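Flindard Clothing Exchange
Minutes of the general meeting held 4th May in the back room of the Muli Street hall, Dukusdale

Present: Orvokki Sjöberg (chair), Bernadette, Col, Priya, Hamish, Lorna, young Tess from the Rerkness shop, and Graeme, who arrived during item 3 and has asked that it be recorded he was parking the trailer.

Apologies: Joan (hip), Davo (shearing).

Minutes: Bernadette, with thanks to Priya for taking over the pen while I saw to the urn.

1. Welcome

Orvokki opened the meeting at ten past seven and thanked everybody for coming out on such a miserable evening. She acknowledged the traditional owners of the land. She also welcomed Tess, who has been helping at Rerkness since the summer and came along to hear how the two shops might share their sorting a bit better. There was a round of introductions that went on longer than intended, as it emerged Tess's nan taught three of us at primary school.

2. Previous minutes

Accepted, with one correction. The last minutes said that Hamish offered to donate his chest of drawers. Hamish offered to lend it. Moved Lorna, seconded Hamish, rather firmly.

3. Money

Col reported a balance of $2591 after the power bill and the new hangers. He was pleased with this and so were the rest of us. The Saturday mornings have been stronger than the weekday afternoons, and the coat rack went especially well once it was moved near the door. Col would like receipts handed over in the envelope provided, with a name on them, and not left under the stapler. General agreement, and some guilty faces.

The hall rent stays as it is until November, when the lease comes up. Orvokki will write to the hall people well beforehand so that we aren't caught on the hop like last time.

4. The sorting and folding table

This took up most of the evening, and I have tried to get down the main points without putting in every word that was said.

Lorna spoke first. She has been doing the folding on her two mornings and feels that we've each been doing it our own way, so that the shelves look lovely on some days and like a jumble sale on others. She brought along a bag of tops to show what she meant. A pile folded in thirds sits nicely on the shelf, and a pile folded in halves pokes out over the edge and gets knocked down by the first pram that goes by. She did wish it noted that she wasn't pointing the finger at anybody.

Priya agreed and said that for her the trouble begins before the folding. If a garment has come out of a tightly packed bag it wants to be laid flat and drawn out to its full width first, with a hand at each end, and the long creases smoothed before anything gets turned in. The soft, light fabrics are the worst for this, as they'll take a crease from anything and then hide a second layer twisted underneath. You think you've got a neat edge and there's a flap hanging down the front that you never noticed.

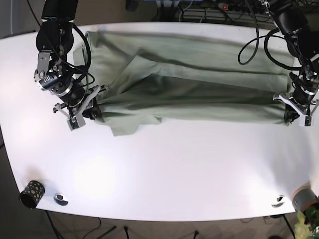 Hamish asked whether we really need to be so particular when people are going to pick everything up and unfold it anyway. This was a fair question and it got a good airing. Tess said that at Rerkness they had wondered the same, and had let the folding go for a month over winter, and the shelves got so untidy that customers stopped looking at the bottom two altogether. They went back to folding, and she reckons they sell more jumpers for it. Hamish said he was persuaded on jumpers but reserved his position on tea towels.

After a good deal more talk (and a plate of Lorna's date slice, which was excellent), we settled on the following for the table:

Lay the garment out flat, front side down, and pull it gently to its full width.
Check for twisted layers and loose flaps, and bring them back to where they belong.
Smooth along the length of the cloth, working from the middle outwards.
Sleeves in, then thirds, then over once.
Anything torn, stained or stretched goes in the mending basket, even if it's only a small fault. Please don't fold it and hope.

Moved Lorna, seconded Priya. Carried. Hamish voted in favour.

Bernadette to type this up in large print and have it laminated for the wall.

There was a side discussion regarding light colours. Priya likes a white surface for the whites and pastels, as you can see straight away if there's grubby lint about, but Graeme said that a pale garment on a white table is hard on the eyes by the end of a long morning. He finds the grey-greens and the creams all run into one. Orvokki suggested better light before we go buying anything, and Graeme has a desk lamp at home he never uses. He'll bring it in and we'll see how we go.

Col asked that cups of tea be kept off the table while clothes are on it. He didn't say who he had in mind. I have moved mine to the windowsill.

5. Mending basket

The mending basket is overflowing again. Lorna and Joan had been getting through it together, but with Joan off her feet it has rather got away from us. Orvokki is happy to take some home, provided it is hems and buttons and nobody expects her to tackle a zip. Tess mentioned that there is a sewing circle at Rerkness that meets fortnightly and might enjoy a bag of something useful to do. She'll ask them.

We talked over what is worth mending and what isn't. The feeling was that a good wool garment is always worth an hour, and that a thin cotton top with a ragged hem probably goes to rags unless somebody has taken a fancy to it. Graeme can always use rags in the shed, and so can the bowls club. Lorna said some of those ragged hems are meant to be that way these days, and she has seen them in the shops in town for a ludicrous price. It was agreed to ask Tess, as the youngest person present, if in doubt.

6. Winter coat and blanket drive

Hamish has had 50 posters printed and would like help putting them up. Priya will do the library and the chemist, Col will do the servo and the pub, and Graeme will take a handful out along the Muli road. Last year we gave out 64 coats over the cold months, and Hamish would love to beat that, though he says he'd be content to match it with fewer broken zips.

Blankets are to be washed before they come to us, and the poster says so. If one comes in unwashed we'll take it with a smile and Orvokki will run it through her machine. Doonas are a separate matter. We simply haven't the room, and Bernadette has been asked to be strong about this when they're left on the step.

Storage over winter was discussed. The high shelf in the back room will be cleared for coats, which means finding another home for the Christmas things and the box of odd curtain rings. Graeme thought the rings could go in his trailer. Orvokki thought things that go in the trailer tend to stay in the trailer. Left with Graeme regardless.

7. Children's rack

Lorna would like the children's clothes sorted by size instead of colour. The colours do look cheerful from the street -- she was the one who arranged them that way in the first place -- but a parent with a toddler on one hip hasn't time to hunt through a rainbow for a size 2. Everybody saw the sense in this. Lorna and Tess will do it together and make cardboard dividers out of the old cereal boxes. School uniforms will be kept at the end nearest the counter, with the price marked down to a gold coin for the rest of term.

8. Other business

Key to the back cupboard: found, in the biscuit tin. A spare is to be cut and kept by Col.

The tap in the kitchenette still drips. Graeme has a washer that may fit.

Thank you card for the Dukusdale bakery, who have again sent over their leftover rolls on sorting mornings. Card was passed around for signing, and those who weren't here can sign it at the counter.

Joan is in good spirits and would welcome visitors in the afternoon. She has read everything in the house and would be glad of a whodunnit. She has also asked for a bag of buttons to sort, and Lorna will run that over to her along with the last of the date slice.

Orvokki thanked everyone for their patience through item 4. She said it was nice to see people care so much for a folded top, and that she'd be trying out the thirds on her own linen press.

9. Actions

Bernadette: type and laminate the folding steps; sign for the step regarding doonas.
Graeme: desk lamp, tap washer, curtain rings.
Tess: speak to the sewing circle; children's rack with Lorna.
Col: spare key; posters at servo and pub.
Priya: posters at library and chemist.
Orvokki: hems and buttons; letter regarding the lease.
Lorna: buttons and slice to Joan; dividers.
Hamish: remaining posters; label on chest of drawers saying whose it is.

Meeting closed at five to nine. Supper followed, and the chairs were stacked by Hamish and Col.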